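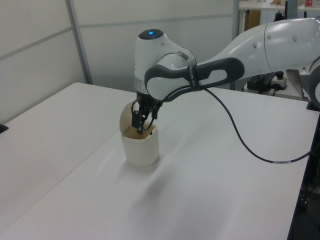

Vaso de color blanquecino con la media cáscara apoyada contra el lado izquierdo. La marca oscura junto al borde ya está en el inventario.

Sigo con el inventario de recipientes pequeños. La hoja de cálculo llega a 264 entradas y la mayor parte del tiempo se va en decidir en qué categoría entra cada pieza. Con los vasos no hay mucha duda. Con las cáscaras sí, así que dejo por escrito el criterio para no tener que reconstruirlo en enero, como me pasó con las tapas.

Llamo "cáscara" a cualquier media pieza con forma de huevo, tenga o no pareja. La de arriba es beige y deja pasar algo de luz en parte de su superficie. Metida en el vaso, asoma por encima del borde y se va hacia un lado. Para guardar cosas en vertical eso es un problema: el conjunto ocupa más altura que el vaso y no admite otro encima.

El vaso se estrecha ligeramente y tiene un acabado mate, cremoso. El interior, en sombra, tira a tostado, y conviene anotarlo porque en la hoja tengo un único campo de color y siempre he puesto el exterior. He añadido una segunda columna. Las entradas antiguas se quedan como están hasta que las revise.

Sobre la mesa

Trabajo sobre tablero blanco. Para piezas crema o beige no es el fondo con más contraste, pero las marcas pequeñas se ven bien y las sombras salen suaves. La luz está fijada en 4.000 K. Probé con una más cálida y el crema y el beige se me confundían en las notas; en Bilolance, donde guardo las fichas, tengo 9 entradas con el color corregido por ese motivo.

El tablero tampoco refleja igual en toda su extensión. Hay una banda difusa más clara en diagonal. Si la pieza queda dentro de esa banda, el tono que apunto sale más claro que el de la misma pieza fuera de ella. Ahora dejo los recipientes siempre en la misma zona antes de anotar el color — la posición exacta me da igual, mientras no cambie a mitad de una tanda.

Los recipientes con tapa abatible los registro abiertos. Uno pequeño, de color crema y con la tapa delantera plegada hacia fuera, necesita más fondo libre que cerrado, y la medida que me interesa para el estante es la mayor de las dos.
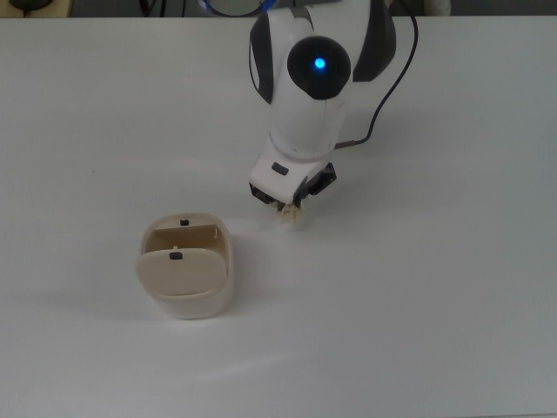
Criterio de clasificación, versión 2

Vaso: sin tapa, se sostiene de pie, paredes rectas o ligeramente inclinadas.
Cáscara: media pieza ovoide. Se guarda con la concavidad hacia abajo, nunca dentro de un vaso.
Recipiente con tapa: cualquier pieza cuya tapa esté unida al cuerpo. Si la tapa se separa del todo, son dos entradas con referencia cruzada.
Conjunto: solo cuando las piezas llegaron juntas y encajan sin forzar.

El vaso y la cáscara, por tanto, van en entradas distintas. Durante un tiempo los tuve como conjunto por comodidad, y el campo de altura quedaba mal.

Pendiente: etiquetar el cajón de las cáscaras, repasar la columna de color interior y decidir si las piezas del lote Jida mantienen su numeración original o pasan a la mía. Me inclino por conservar las dos, con la original entre paréntesis.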